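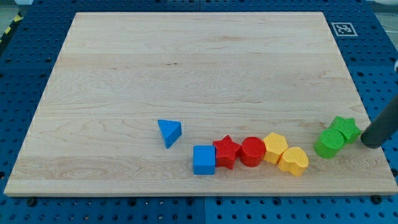
I have been wanting to write about the shape sorter for ages, because it has quietly become the best toy in our house! Kendik turned up with it in a shopping bag in September, minus the lid, and I nearly passed it straight on to the thrift store. So glad I didn't. The blocks are good and chunky, with a slightly rough matte finish that small hands can really hang on to, and they come in two each of blue, red, yellow and green. My favorite is the red star (look at how thick it is!) and the blue triangular prism is a close second, mostly for the way it sits at an angle and refuses to join the others.

The maple board has turned out to be half the fun. I bought it from Roald Backlund, who had it marked at 27 dollars and let me have it for 22 - I would have paid the full price for that grain alone. It was meant for bread. It has been used for bread exactly never.

What we play changes every day. Sometimes it's a train, sometimes a bakery, and last week everything was soup. Pairs by color is the big one at the moment, and then it all gets mixed up again and we start over. I've also tried tracing around the blocks on brown paper and letting her match them up, which kept us both happy until lunch!

Next I want to sew a drawstring bag for them, maybe from the leftover striped cotton - if I can find where I put it.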